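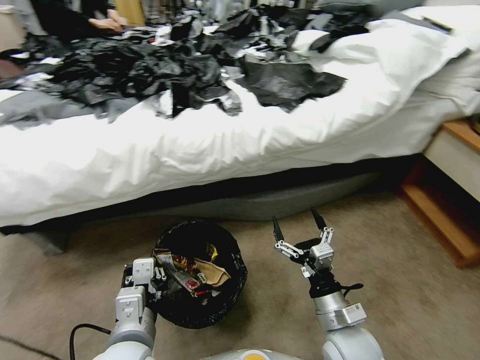

The Solline is a one-piece duvet sold by Gwilliam in a single weight, with a cotton shell and a hollow-fibre filling stitched into square pockets. It has been in use on a double bed for eight weeks and replaced a feather duvet from Plernis. I bought the white version, the only colour offered in the double size when I ordered. White is the least forgiving choice: with crumpled black plastic and scraps of silver spread over it, a white duvet gives every speck a hard contrast, and its own folds stand out just as clearly where they hang over the edge of the bed.

Construction
The shell is a plain weave with a stated thread count of 261. That is modest on paper, but the fabric is close enough to hold the filling in, and no fibres have worked through the seams. The pockets are sewn straight through both faces, so there is a thin line of lower insulation along each row of stitching. You can feel these lines with a flat hand. In bed I couldn't detect them. The edge is piped and double stitched, with one loose end at a corner that I trimmed and have not had to touch again.

The filling is given as 308 grams per square metre. I weighed the duvet on arrival and again after washing, and the difference was within the error of my scales.

Warmth
February has been a fair test in a bedroom kept cool overnight. The Solline is warmer than the Plernis for the first hour and slightly less warm towards morning, which I put down to the way feather settles round the body. Anyone who sleeps hot will probably find it too much from late spring onwards. Gwilliam describes it as suitable for all seasons. I would call it a three-season duvet.

Moisture handling is average. Hollow fibre doesn't absorb much, and the cotton shell does most of the work.
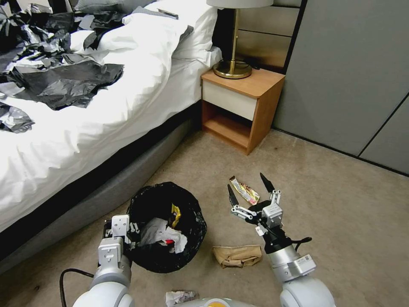 Drape is the weak point. The filling is springy and the duvet sits up from the mattress at first, leaving a gap at the shoulders that has to be pushed down by hand. This has improved with use but has not gone. The cut is generous in both directions – measure the height of your bed before ordering, as the overhang on a low base will reach close to the floor and collect dust.

Washing
The label allows a 40-degree wash and a low tumble dry. It fits an 8 kg drum with little room to spare, and I would not try it in anything smaller. The first wash left the filling bunched along one side of each pocket. A second spell in the dryer, with a break halfway to shake the duvet out, cured most of it. Line drying alone took two days indoors and left the corners lumpy.

The shell creases heavily. Under a cover this doesn't matter. Used bare, it looks slept in from the moment it is made.

Price and alternatives
I paid 364 pounds for the duvet and a matching pair of pillows, and the duvet is not cheap when bought alone. The Cender is the obvious rival. It has a softer shell and drapes better, but it is stitched in long channels and the filling in the one I tried had drifted to the foot end within a month. The Plernis remains the better duvet for comfort if feather is acceptable and you have access to a large machine.

Points for: stable filling, sound stitching, washable at home.
Points against: stiff when new, creases badly, slow to dry.

I am keeping it for the winter bed and will put the old one back on in warmer weather.

Reviewed February 1, 2023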